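Rodora 7 Studio Monitor Controller

Product code 3533
Availability: in stock at the Cudov warehouse
Warranty: two years, parts and labour

Overview

The Rodora 7 is a desktop monitor controller intended for producers, mix engineers and teaching studios working with electronic music. It places level, source selection and speaker switching within reach of the listening position and leaves the computer's own volume setting untouched throughout a session. The unit is passive in its main signal path and requires mains power only for the headphone section and the talkback microphone.

The current version replaces the earlier Rodora 5, which remains supported for service and spare parts. Customers who own the earlier unit may use their existing cables and power supply.

Inputs and outputs

Two balanced stereo inputs are provided on combination sockets, with a third unbalanced input for a phone, media player or DJ mixer. Three pairs of speakers may be connected. Each speaker output has a trim control on the rear panel so that monitors of different sensitivity can be matched by ear or with a meter.

The two headphone outputs have independent level controls and are suitable for headphones of up to 400 ohms. Both follow the selected source and remain active when the speakers are muted.

Front panel controls

Main level, stepped
Source select
Speaker select
Mono sum
Dim, adjustable on the rear panel
Mute
Talkback, momentary or latching

The mono switch is placed beside the main level control. Users who prepare tracks for club playback will find it convenient to check kick and bass parts in mono at low volume before exporting a mix.

In the box

Monitor controller
Power supply with Australian plug
Four adhesive rubber feet
Printed quick start guide

Speaker and interface cables are sold separately. Cenmont balanced cables in matching lengths may be added to the order at checkout.

Placement and care

The controller should be placed on a level surface away from power amplifiers and large transformers. Speakers should be switched off before any cable is connected or removed. The casing may be cleaned with a soft dry cloth. Solvents will mark the lettering.
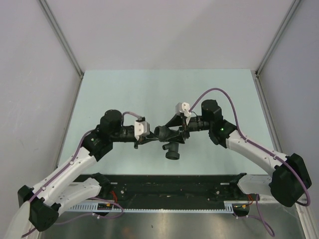
Jucélia Honorato found the stepped level control stiff for the first month, and wrote that she would still choose it over a smooth one, as she can return to the same listening level every morning without a meter. She asked whether the dim setting could be moved to the front panel.

The dim adjustment remains on the rear panel in the current version. Her request has been passed to the design office at Trindade.

Ordering and returns

Orders placed before 2 pm are dispatched the same working day. Unused units may be returned in their original packaging within 30 days of delivery. Schools and community studios may apply for education pricing by writing to Rizwan Jadoon in the sales office, quoting the product code above.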